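Notes from the Two-Arm Bench: Learning When to Let Go 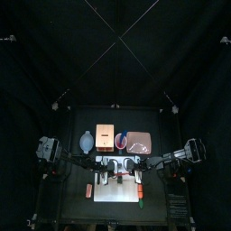
The two arms at work over the cutting board, with a red piece held between the grippers.

If you have read these notes for a while, you will know that our little group at Plinomstead has spent most of the fall on one stubborn question, and I am happy to say we finally have a result we feel comfortable sharing. It is a modest one, and there is a list of caveats further down, but it has cheered everybody up as the evenings get dark, and I promised several of you at the Olmont open house that I would write it up properly.

The question goes like this. When two arms hold the same object, each of them has an opinion about where that object ought to be. If those opinions differ even slightly, the arms quietly pull against each other, and a thin or bendy thing gets stretched, twisted or dropped. People solve this without thinking about it. Try passing a pencil from one hand to the other with your eyes closed and you will notice that one hand softens a moment before the other lets go. Our arms, trained in the usual way from recorded demonstrations, had picked up the motions very nicely and had picked up hardly any of the softening.

What Sachiko Koyama suggested, back when we were all rather stuck, was to stop treating the two arms as equals for the whole length of a task. In her version of the training, every moment of a demonstration gets a label saying which arm is leading and which is following, and the label is worked out automatically from how hard each arm is pushing and how fast it is moving. The leader is scored on getting to the right place. The follower is scored mostly on going along with it, and is allowed to be a bit wrong about position as long as it isn't fighting. Midway through a handover the roles switch, and the policy has to learn the switch as well (this was the hard part, and it ate up the better part of two months).

We trained on 1,810 demonstrations, all of them with household things and toys set out around a cutting board. The mix of items is changed often so that the policy can't simply memorize a layout. A toy carrot, a pink cup and a light wooden box have all had their turn on the table, and I have grown fond of the carrot in particular. The dark curtains stay closed all around, and they have made a bigger difference to our results than I would ever have guessed when Sachiko first proposed hanging them. With changing daylight taken out of the picture, we can compare a run from the morning with one from late afternoon and trust that we are comparing like with like.

Now for the result. We tested on 7 objects that had been kept out of training. The older policy, which we call Kováčik, could hand over 3 of them dependably. The new one, Plindunetti, manages all but 2. What pleased us even more was the force record, where the sharp spike that used to show up at the moment of release has mostly flattened out into a gentle hump. You can hear the difference too, if you stand close by. The motors used to give a little grunt as the first gripper opened, and I had gotten so used to it that I missed it when it went away.

The two objects that still defeat us are both soft and both heavier at one end. We think the follower mistakes the sag for a tug from its partner and gives way too early, so the thing droops and slides out. Sachiko would like to try adding a short pause in which both arms hold still and simply feel the weight before the roles change. I am a little worried that this will make everything slow – she tells me I worry about slow far too much, and she may well be right.

Some caveats, as promised. All of this was done on one pair of arms, at one table, and we don't yet know how the leader and follower labels will behave on a setup with different joints or weaker motors. The automatic labeling also gets confused when neither arm is moving much, and for those stretches we had to go through the recordings by hand. It was long and fairly dull work, and I am very grateful to everyone who sat through it with me.

The written report is being tidied up now and is dated 2023-11-30. If you would like a copy, or if you have an awkward object you think we ought to try, please write to the bench address and we will gladly add you to the list.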